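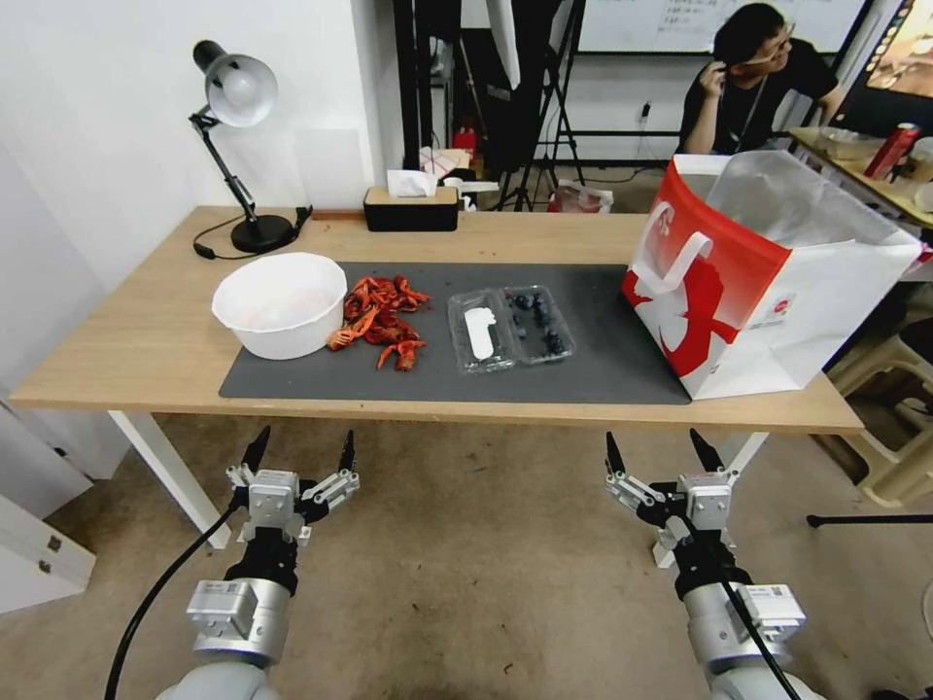 Eusebio Benavides started to build garden ponds in January, after many years of repairing swimming pools. His firm, Clamine, now looks after 48 ponds in the Tamayo district.

"People think a pond needs cleaning every week," he says. "Usually it needs less food and more plants."

For a new pond he asks the owner to wait before buying koi. The filter must first grow its bacteria, and he tests the water himself until he is satisfied. "The customer is sometimes angry with me — then the fish live, and he calls me again."

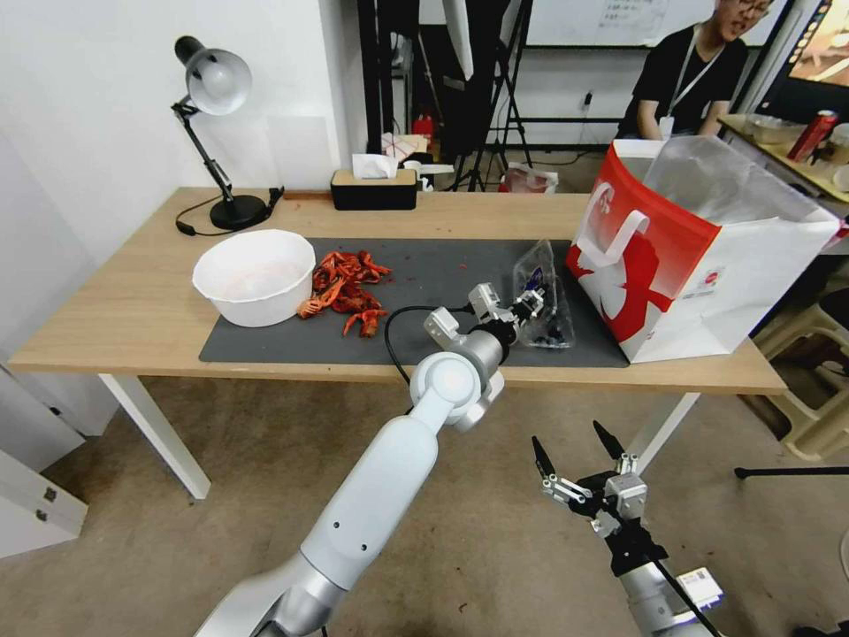
Marleny Cuervo would like the waiting time to be written in the contract, so that the owners know it before the digging begins. Benavides agrees and is changing the form.

His prices are simple. A visit costs 50 dollars, with the water test included, and pump repairs are charged apart. In winter he comes only if the owner calls. "I do not want to take money for looking at ice," he says.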